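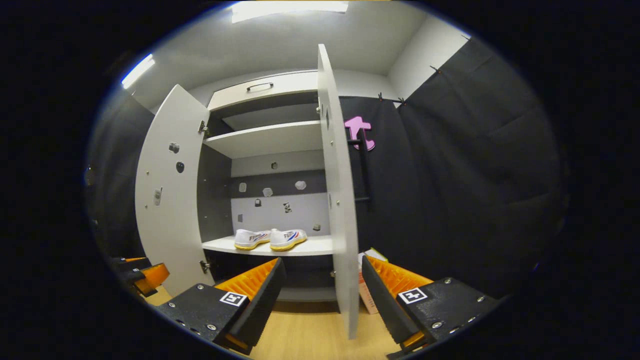

About Pritchard Cabinets

Pritchard fits and refits small storage cabinets: hallway units, shoe cupboards, boot-room lockers and the narrow cabinets that go into rented flats and school corridors. The workshop was set up by Rhiannon Sayce and Wojciech Adamczyk, who had both worked in kitchen fitting and wanted to do smaller pieces. There are now 11 of us, including the two people in the drawing office.

What we make

Most of our work is a white two-door cabinet with a drawer at the top and shelves underneath. The drawer takes keys, gloves, laces and polish. The shelves take shoes. A pair of trainers should sit side by side on the lower shelf, lying along its width, with the doors able to close in front of them. If the customer's largest pair does not fit that way, we change the cabinet at the drawing stage.

The range has two names. Prakness is the standard hallway cabinet, in white, with a dark pull on the drawer. Wulow is the same carcass made shallower for corridors, and has one shelf fewer. Either can be ordered with a darker interior, which shows scuffs less than white does. We do not make wardrobes or anything with glass in it.

Doors and hinges

Each door is hung on two metal hinges, one near the top and one near the bottom. On taller cabinets other makers often add a third. We tested both arrangements on our own door weights and kept two, with longer screws. A door is opened and closed 1,080 times on the bench before a new hinge is accepted into stock, and the gap at the closing edge is measured at the start and at the finish.

Doors open outward and need clear floor on both sides. The fitter will ask about skirting, radiators and the swing of the room door before anything is ordered. In small rooms this settles the position of the cabinet more often than the wall length does.

Fittings inside the cabinet

Customers attach a good many things to the inner faces and the back wall: hooks, holders, catches, magnets, tags. We allow for this. The door panels are solid enough to take short screws at any point, and adhesive fittings hold on the matt surface if it is wiped down first and left to dry. Our advice is as follows.

Keep heavier items on the hinge side of the door.
Leave the strip facing the shelf edges clear, or the door will not shut.
On the back wall, fix small items above the height of the tallest shoe.
Remove adhesive pads slowly, pulling along the panel and away from the edge.

Filling holes left by old fittings is charged by the panel. Touch-up paint is supplied with every cabinet – one small pot, enough for normal wear.

Refits

Refits are now the larger part of the business. A cabinet that has dropped on its hinges or lost a shelf can usually be put right in place. Last year we refitted 104 cabinets, a number of them by other makers. The usual jobs are new hinges, a replacement drawer front and a second shelf added below the first. We carry shelf supports in 7 sizes and will cut a shelf to suit an odd interior.

For the refit of a shoe cabinet we ask that it be emptied beforehand, shelves and drawer both. Loose grit on the lower shelf is the main cause of scratched finish and should be brushed out, not wiped.

The workshop

Cutting and edging are done on the ground floor, assembly and painting upstairs. Wojciech runs the assembly floor and signs off each cabinet with the doors open and then closed. Rhiannon deals with drawings, site measurements and complaints. The order system is called Jino – it was written in-house and prints the label found under every drawer. Please quote the number on that label when you ask for parts.

The workshop closes for two weeks in July. At other times visitors are welcome on a Friday from 9 am to 3 pm, and sample cabinets in both depths can be opened, loaded and tried. Bring the shoes you intend to keep in them.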